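Folding T-shirts: sleeves in first or in half first?

pundside_laundry
20 February 2023
I fold a lot of tees for our club sale and want to settle on one method. I've been laying them flat, folding both sleeves in, then bringing the hem up to the collar. My brother folds in half lengthwise first and tucks the sleeves after. His is faster but the neckline creases. What do you all do?

HarshT
Posts: 279
Half first. The crease drops out after an hour on a hanger. With a full box to get through I want speed.

Aba Mahama
Sleeves first, always. Smooth the body with a flat hand before you start, or you fold the wrinkles in. Cotton holds them. I use a white table for it and you can see every ridge.

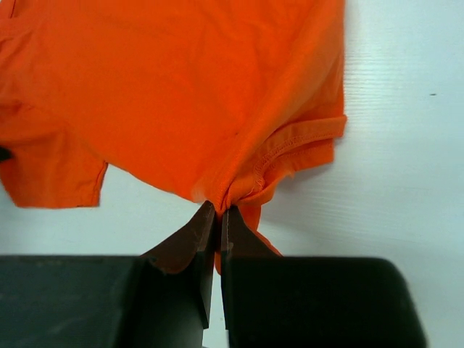
Orange cotton tee, still has a few shallow wrinkles and the collar is partly turned.

If the collar is turned like that I straighten it before the first fold. The ribbing keeps whatever shape you leave it in.

HarshT
Seems like a lot of trouble for a T-shirt. Those wrinkles would be gone after five minutes of wearing it.

Aba Mahama
Sure, if you're wearing it. On a sale table people pick up the neat ones.

yaqin_g
I'm with Aba on the collar but I don't bother smoothing the body. I pick the shirt up at the shoulders, snap it once and lay it down again.

pundside_laundry
Tried the snap just now on four shirts. Works on the thin ones, less on the heavy ones. Going with sleeves first for the sale.

HarshT
Fine, but time yourself. I do 25 in the time it takes my wife to do ten.

yaqin_g
And who refolds them?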